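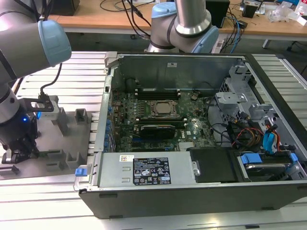

Is it worth paying a shop to "tune up" an old desktop?

Posted by Refilwe Maluleke
Thursday, April 1, 2021

I have a Dell tower that I use for invoices, email and a lot of browser tabs. It has gotten slow, mostly in the first few minutes after I turn it on. I took it to a repair place here in Wusdale and they offered me something called a Complete Performance Restoration for $71. When I asked what was in it I got a printed sheet that says "registry optimization, deep clean, thermal service, system refresh." The guy at the counter said I would see up to 400 percent better performance. Up to 400 percent of what, he couldn't tell me.

I'm not against paying people for work. I just have a feeling that half of that sheet is a free program they run while they eat lunch. My brother-in-law says dust alone can make a computer crawl and that I should let them do it. He also once bought a magnet for his fuel line, so you see my problem.

The machine has a regular hard drive, 500 GB, more than half empty. It doesn't crash and it isn't loud. What on that list is real, and what would you do with the $71?

Pravesh Visser
Registry optimization is junk. Say no to anything with "registry" in the name. I did this kind of work for a shop in Stotberg for a while and we sold a package very much like yours. The "optimization" was a cleaner utility, and I never once saw it make a difference that the customer could have measured with a watch. We did have a before and after screen with a green bar on it. People liked the green bar.

Taking the list in order:

"Deep clean" can mean compressed air or it can mean deleting temp files. Ask which. Dust does matter if it is packed into the processor cooler, because a processor that gets too hot will slow itself down. But that usually comes with fans running hard, and you say yours is quiet. Slow right after startup and fine later sounds much more like the drive being hammered by everything that wants to load at once.

"Thermal service" should mean the cooler comes off, the old paste gets wiped away and new paste goes on. It's real work. 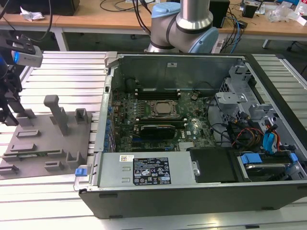 It is also work you don't need until you've looked at the temperatures, and a free monitoring program will show you those in a minute. If the numbers are normal then new paste will buy you nothing you can feel. Plenty of people redo it every year like an oil change and I have yet to see anybody show why.

"System refresh" could mean a reinstall of Windows, which does sometimes help, or it could mean restarting the computer. I'm only half joking. Get it in writing, and ask who backs up your invoices first.

What I would do is open Task Manager, look at the Startup tab and turn off what you don't use. Then watch the Performance tab while it's being slow. If the disk sits at 100 percent, put your money toward a solid state drive and have the old one copied over. That is the one upgrade on an older desktop I'd recommend without arguing with myself first.

Knut Gerlach
just buy a new one, those old dells are not worth it. mine died in December, no warning

Ayanda Radebe
I wouldn't buy a new one on the strength of that. She says it doesn't crash.

Mostly agree with Pravesh, but I'm less sold on the drive as a cure for everything. Check the memory too. With a lot of browser tabs open, a machine that is short on memory starts using the disk as a substitute, and then the disk looks guilty when it's only doing what it was told. Same tab in Task Manager. If memory is nearly full when things drag, add some.

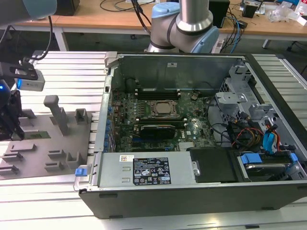
Look up your exact model before ordering anything, using the service tag and not the name on the front. Memory types don't mix, and sellers are very relaxed about the word "compatible." Unplug the power cord before you open the case, and take a phone photo of the cables if you're going to move any.

One more thing on the 400 percent. "Up to" includes zero. I'd ask the shop whether they'll time the startup in front of you, do the work, and time it again with no charge if it's the same. I asked a place that once and they suddenly remembered that results vary. I kept my money and took out 3 toolbars and a trial antivirus myself, and that was most of the problem.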